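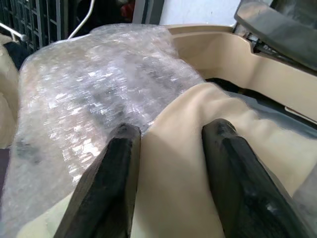

Figure 1. Bubble wrap and beige cloth with the plastic container, packing stage.

Packing fragile items with reused materials
Group project report, Morena Sanna, Uthai Wiriya and Darragh Conneely
Supervisor: Mairéad Scanlon

1. Background

The ceramics room at Grurkcombe sends finished student work to the Quinlan gallery every March. Last year several pieces arrived chipped, and all the paper filling went in the bin afterwards. Our task was to find a way of packing that protects the work and can be used again the following year.

2. Materials

We used what was already in the store cupboard: bubble wrap saved from deliveries, soft cloth, and plastic containers. The only thing we bought was a roll of paper tape. The budget was 100 euro and we did not spend most of it.

3. Method

Each piece was wrapped in bubble wrap and set down beside a folded cloth. The cloth fills the space between the wrap and the wall of the container – it can be pushed into corners where bubble wrap springs back. We did not tape the wrap to itself in the second round, as peeling the tape off tore it.

We packed 70 pieces over 2 afternoons. Darragh kept the packing list and Uthai did the drop tests with seconds from the kiln, from table height onto a mat.

4. Results

None of the seconds broke when both wrap and cloth were used. With wrap alone, two cups lost part of a handle. Cloth alone was fine for flat dishes but let taller pieces tip over.

Packing was slower than with paper. Morena found that folding the cloths beforehand saved time, and we did this from the second afternoon on.

5. Problems

The cloths pick up clay dust and need washing before they go near glazed work. Smooth cloth was easier to shake out than towelling. Old bubble wrap goes flat after a while – we threw away the worst sheets, but we had no proper test for this.

6. Further work

Ultan Ó Ceallaigh has asked for the same method to be tried on the glass pieces. These are heavier, and the containers may need a second layer of cloth at the bottom.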